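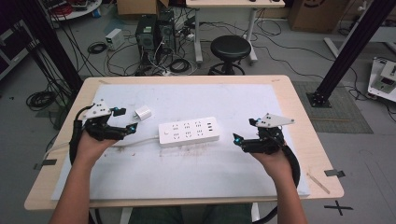

Both hands over a light wooden table.

Print this page | E-mail this item to a friend

Search this site Enter keyword Go

Getting a Worktable Right: Height, Light and Finish

The question we get most often at the Sorensen Street shop is about tables. People come in to ask about a saw or a sander, and by the end of the visit they are asking why their neck hurts after an hour of work. Usually it's the table. It may be a kitchen table that got moved to the spare room, or a desk somebody was giving away, and it was never the right height for the job.

Snædís Egilsson gave the February talk on this and had the biggest turnout of the winter. Many of you asked for her notes. What follows is mostly hers, with a few additions from the shop staff.

Start with the chair

Most people pick a table and then try to find a chair for it. Snædís does it the other way around. Sit in the chair you plan to use, with both feet flat on the floor and your shoulders down. Bend your elbows to a right angle. Have someone measure from the floor to the underside of your elbow. Write that number on a piece of tape and stick it to the bottom of the seat, where you will find it again.

For writing, sorting, and general handwork, the top of the table should be at that height or a little under. For fine work that you need to look at closely, such as beading, watch repair or small soldering jobs, go two to four inches higher so that the work comes up to your eyes. For anything where you push down, like rolling clay or pressing leather, go lower. If you do all of these, set the table for the one you do longest and use a riser for the others.

A riser doesn't have to be fancy. Snædís uses a box about as wide as a tray, with a strip of rubber shelf liner glued to the bottom. She made it from scraps out of the offcut bin.

If you work standing up, do the same measurement in the shoes you normally wear in the shop. Thick soles can change the result by more than an inch. A foam mat changes it again, and the mat should be down before you measure.

How deep is deep enough

A lot of worktables are too deep. Anything you have to lean for ends up pushed to the back and forgotten, and then the back third of the table turns into a shelf. Snædís keeps everything she uses within 18 inches of the front edge. Past that line she allows a lamp, a jar of pencils and nothing else.

You do want room in front of the work to rest your forearms. This is the part people leave out. If your hands are out over the table and your arms have nothing under them, your shoulders do the holding. You may not feel it in the first half hour. Pull the work toward the middle, let the arms rest, and check the front edge while you are at it. A square edge will leave a line across the skin. Ten minutes with a block plane or coarse sandpaper will round it over, and on a thick top you can take off quite a bit without it showing.

Cords are worth a thought as well. Anything with a cord should have enough slack that it doesn't tug on your wrist or drag across the top when you reach. Bring cords up from the side or drop them from above. Two screw hooks under the table edge will hold most of them out of the way.

Light

Put the lamp on the side opposite the hand you work with. If you're right-handed, that's the left. If you use both hands equally, two smaller lamps are better than one big one, set wide apart so that the shadows fall away from each other.

Window light is good until about the middle of the afternoon, and then in our climate it isn't. Several people at the talk said they just stop when it gets dark. That's fine, but a decent lamp costs less than most people think, and the shop has three on loan at any given time. Ask at the counter.

A matte surface matters more than the bulb does. Gloss varnish under a strong lamp throws the light straight back at you. If your table is glossy and you don't want to refinish it, a sheet of plain brown paper taped down will take care of it.

Light wood or dark wood

This led to the longest discussion of the evening -- longer than the talk itself, according to people who stayed.

The case for a light top is simple. You can find things on it. Dropped screws, needles and small black parts show up right away against pale wood. It also reflects a bit of light back up at the underside of the work. Maple, birch, ash and pine all do this well. The trouble is that pale wood shows every ring, ink spot and oil mark, and pine dents if you look at it hard.

Dark tops hide stains and lose tools. If you work mostly with pale materials, such as paper, white thread or bare wood, a dark top may still suit you. One member who binds books has a walnut-stained table and wouldn't trade it.

Snædís has a pale top on her own table and treats the marks as part of owning it. She sands it once a year, by hand, with the grain, 120 grit and then 180. She doesn't try to get it back to new.

What to put on it

You have three sensible choices.

Bare wood is the first. It's easy, it doesn't slide, and you can sand it any time. It will soak up whatever you spill, so it's a poor choice near dye or machine oil.

Oil is the second, and the one most of us use. We stock Brotia, a plain hardening oil, in the small and large cans. Wipe on a thin coat, wait twenty minutes, and wipe off everything that hasn't soaked in. If you leave it, it goes sticky, and then you have a bad week. Let it dry overnight and do it again. Three coats are enough for most tables. Lay the oily rags out flat outdoors to dry before you throw them out. Don't leave them in a pile. They can catch fire on their own, and this has happened in shops much better run than ours.

Wax is third. Pudik paste wax over oil gives a nice feel and lets glue drips pop off with a scraper. It does make the top slippery, and it has to be cleaned off fully before you can oil again. Use mineral spirits and plenty of rags, with the window open.

We don't recommend hard varnish on a working surface. It looks good for the first year. After that it chips, and the chips can't be patched without showing.

If you have a table with an unknown finish, put a drop of water on it. If the water beads up and sits there, there's wax or varnish on it. If it sinks in and darkens the wood, the surface is bare or the old oil has worn out, and you can oil straight over it after a light sanding.

Wobble

Before you buy anything, check whether the table wobbles or the floor does. Turn the table a quarter turn and push on the same corner. If the wobble moves with the table, it's the table. If it stays in the same part of the room, it's the floor, and a shim will do.

Loose leg joints should be taken apart and reglued. Running a screw in at an angle works for a month or two and then splits the leg. Bring it to the shop if you are unsure. We have clamps long enough for nearly any domestic table, and there is usually somebody around in the evening who has done it before.

The Vovo folding frames that a lot of you bought at the fall sale have a known looseness at the center hinge. A nylon washer on each side takes it up. We have a coffee can full of them by the register, and they're free.

Tables in stock

Since the shop opened in 2000 we've kept a back room of donated furniture, and right now it is heavy on tables. There are two oak office desks, a long pine table with one replaced leg, a drafting table with the crank missing, and several small tables that would do for a lamp or a sewing machine. Prices are marked on masking tape. Delivery inside the city can be arranged with the van, up to 18 miles from the shop, if you help with the lifting.

We would rather not take in any more large desks until some of these go. Chairs are welcome, especially adjustable ones that still adjust.

Next talk

The membership stands at 134, and the talk room doesn't hold that many, so please sign up at the counter if you plan to come. The March talk will be on sharpening chisels and plane irons, beginning at 7 p.m. Bring one blade of your own, wrapped. Stones and oil will be on the benches. Snædís has agreed to repeat the table talk in spring for those who couldn't get in, and will have the measuring tape and the adjustable chair set up so that people can take their numbers on the spot.

Parking is behind the building at 1319 Sorensen Street. The side gate closes at 9 p.m., and cars left past then stay until morning.

Print this page | E-mail this item to a friend

Get the newsletter in your inbox. Enter your e-mail address Sign up

This site uses cookies to remember your settings. By continuing to browse you agree to their use. OK Read more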